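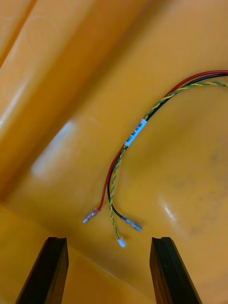 Dehua Zhong would throw out half the screws in any shop before he threw out a labeled cable. A screw can be measured, he says, but a bare bundle of wires tells you very little once it has been separated from whatever it was plugged into.

That view has shaped the way small parts are handled at Birosov, the repair and salvage shop in Kadstead where vending machines, lockers and ticket gates come in by the truckload and leave, for the most part, as bins of components. The large pieces are easy. Door panels go in one stack and power supplies in another. What slows the work down is everything smaller than a hand: harnesses, crimped terminals, spring plungers, sensor boards, and the short lengths of wire left over from somebody else's fix.

Pushpa Pant runs the parts room, a long space at the back with white tables and gray shelving. She started in February, when the small parts were still kept in coffee cans. There were 74 cans. Some had a word written on the lid in marker, such as "locks" or "misc," and a good number had nothing.

"I opened two of them and went home," Pant says.

Her method now is simple enough that a new hire can learn it in a morning. A can is emptied a handful at a time into a steel tray with a sheet of plain white paper in the bottom. The paper keeps small pieces from sliding, and a black screw shows up on it right away. Tangled wires are separated by hand and never pulled by the terminals. Anything with a printed label gets its label read and written down first, before the piece is moved to a bin, in case the ink rubs off.
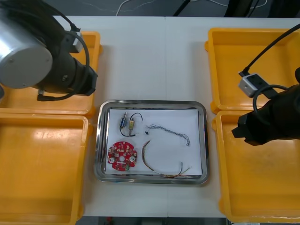

Only a few things go in a tray at once. Pant found that when people spread out a whole can they started picking out the parts they recognized and left the rest for last, and the rest then went back in the can. With a small batch there is less to avoid. The tray isn't refilled until every piece has been given a place, even if that place is the bin for things waiting on a second opinion.

Wire colors help, up to a point. Red and black are usually power and ground. A twisted pair is usually there to carry a signal, and on machines that use a CAN bus the pair is often marked. But Zhong has opened equipment where the colors followed no rule he knew of, and he tells people to put a meter on it before they trust it. He keeps 12 known connectors on a board above the bench for comparing housings - the board came from Mikholm, his last employer, and he has not been asked to give it back.

Solenoids are a separate job. They are common in lockers and vending machines, where a coil pulls a metal plunger to free a latch, and they tend to outlast the doors they were fitted to. The model number is normally on the wrap, along with the voltage. If the wrap is gone, the coil resistance gets measured and the part goes in with its nearest match.
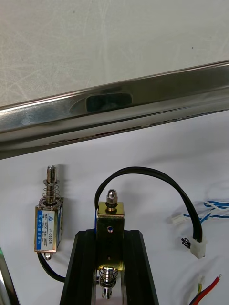 Solenoid marked JF-0530B, with the spring still on its plunger.

Springs and washers are the parts that go missing. A plunger will slide out of some frames when the part is tipped, and the spring goes with it, so solenoids at Birosov are stored in shallow boxes and lifted out one by one. Lock assemblies keep their nuts threaded on by hand.

The sorted bins are sold by weight or by the piece. The main buyer is Peng, a locker service company that takes harnesses by the box and wants them coiled loosely and tied in 2 places. Hobbyists come to the counter with a broken part in a sandwich bag and ask for another one like it. Pant prefers those visits, even though they bring in less money.

The last of the coffee cans are on the bottom shelf by the door. One is full of fuses, and Zhong has asked to do that one himself.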